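Workshop > Notebook > Card prototypes

Entries Playtests Print log Parts Older

19/07/2025

Long one today, because I want the Ogola changes written down before I forget why I made them. Last entry left off with the deck feeling slow and the river cards being dead in hand half the time. Both are still a bit true, but less so.

Started with the print run. The office printer has decided it hates the heavier card stock again, so the first sheets came out with a gray smear down the left column. I wiped the rollers, switched the paper setting to labels (not card, whatever the manual wants) and it went through fine. If you're printing for your own game, leave it on labels please! It resets itself every time somebody turns the thing off at the wall.

The full Ogola set is now 125 cards, which is more than I wanted. I had a plan to stay lower and then I kept the boats. The boats are fun, I'm not sorry. I cut them on the big trimmer, nine to a sheet, and sleeved them over old commons from the bulk box. Sleeves are the clear Lekel ones with a bit of texture on the back. They shuffle nicely when new and then get sticky, so I've put the date on the bag and we'll see how long this batch lasts.

Rules changes in this version:

Drawing is now two cards at the start of your turn, keep one, other goes to the bottom. Before it was draw one, and people would just sit there waiting for a boat.

River cards can be played face down as a plain landing. This is the big one. I stole the idea from myself, it was in the Wasico prototype back in December and I dropped it because that game had too many face-down things already. In Ogola there's nothing else face down so it's easy to read across the table.

Trading happens before combat. I went back and forth on that a lot. If you trade after combat, the player who just lost a boat has nothing to offer, and they check out of the game for a turn.

Maximum hand size is gone. It never came up.

Played it four times in all, two of them solo with me running both sides (I know, I know) and two proper games with whoever was in the shop after lunch. Solo games are good for finding broken wording and useless for everything else – I always know what the other hand is holding and I can't stop myself from being polite to it.
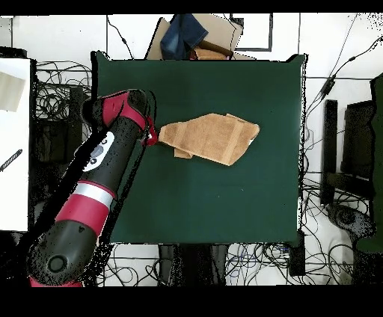 First proper game was the good one. It went long, but in the way you want, where people are leaning in and arguing over whether a landing counts as occupied if the boat on it is tapped. (It does. I've changed the card text to say "has a boat on it" so we don't have that argument again.) The player in second seat opened with three face-down rivers in a row and looked completely beaten, then flipped all three on one turn and took the delta. Lots of shouting. I'd like that to happen maybe once every few games and no more than that, so the flip cost might need to go up by one.

Second game was flat. Same deck, same number of players, and it just sat there. I think two things went wrong. One, nobody drew a storm until the very end, and the storms are what push boats off landings, so the board filled up and froze. Two, I explained the rules worse the second time. I was tired and I skipped the bit on trading and then had to go back to it in the middle of somebody's turn. I need a written rules sheet, even a bad one, so that I'm not testing my own voice along with the game.

Storms: there are 11 in the deck right now. I don't want to add more because a storm in your opening hand is no use to you. What I'd like to try is splitting the deck at setup, so you shuffle the storms through the bottom two thirds only. It's fiddly and people hate fiddly setup, but it's a prototype and I can do the fiddling myself before they sit down. If it works I'll look for a neater way to get the same thing, maybe a separate little storm pile with a trigger on the trade step.

Scoring was fine in both games. The winning scores were 40 in the good one and a bit under that in the flat one, so the target I've printed on the reference card isn't crazy. I had been worried people would blow straight past it with the boats.

Other bits and pieces from today, so they're written somewhere:

The blue and purple borders are too close together under the shop lights. I could tell them apart on my screen and not at all on the table. Going to make purple into orange and put a small symbol in the corner too, which I should have done from the start.

Card names need another pass. There are two cards called something Ferry and they do opposite things.

"Drift" as a keyword is working. People used it in conversation without me prompting them, and they used it right. Keeping it. "Moor" isn't working, I had to explain it every single time, so that goes back to plain words: this boat can't move next turn.

I'm out of the good corner rounder blades. There's one in the drawer with a nick in it and it leaves a tiny whisker on every card, so don't use that one for anything you care about.

Vutorus tokens are still living in the Ogola box, and I keep picking them up by mistake when I need cargo. I've sorted them into a tub with a lid and put them back on the shelf with the rest of Vutorus. That game is on hold until I can face the combat chart again. Somebody had also tipped a pile of loose bulk cards in with them, and I put those back in the long box, the one that holds 900 and is now so full the lid bows. We need a second long box or we need to throw some lands away, and I'm voting for the lands.

One more thought on the face-down rivers before I stop. Right now there's no reason to leave one face down once you can pay for it, so a good player flips right away and the bluffing part is gone. What if a face-down landing can't be hit by storms? Then you'd have a real choice – safe and boring, or flipped and worth points and in the way of the weather. I like that a lot. It might be too strong with the split deck, though, so I shouldn't test both at once. Split deck first, storm-proof landings after.

For next time: reprint the borders, write the rules sheet, fix the two Ferries, raise the flip cost by one on the big rivers only and leave the small ones as they are. Also bring the better timer, the egg one ticks and it was driving everybody up the wall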